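3.2 What people did with the short words

I'll admit I went into this part of the study expecting to be bored. We had 266 adult learners at the Dridmont evening classes, and between them they gave us 1072 written spellings of words they'd only heard out loud. The short ones were supposed to be the warm-up. Instead, they ate most of my May.

The trouble is words that sound alike. Say "pear" with no sentence around it and you'll get PAIR, PARE, PEAR and now and then PAER, and three of those are perfectly good English. The Wanard scoring guide marks all but one of them wrong. I don't think that's fair, so I went with the Bhatia scheme, which gives full credit to any real word that matches the sound — and then I rescored everything by hand.

Learners with less than a year of classes leaned hard toward PAIR. The longer-term group spread out more, and they crossed things out more too. I read that as a good sign, though my coauthors are less sure.

Capitals were another headache. Plenty of people write everything in capitals when they're unsure of a letter's shape, so I counted case as neutral (see Figure 9).

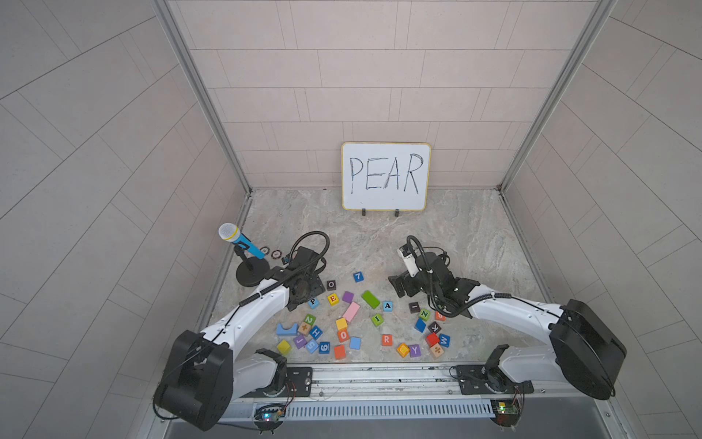 Figure 9. The word PEAR in capitals, black marker on a whiteboard.

3.3 Longer words and the Rakilitz list

For longer words we switched to the Rakilitz list, leaving out the nine items that had a sound-alike.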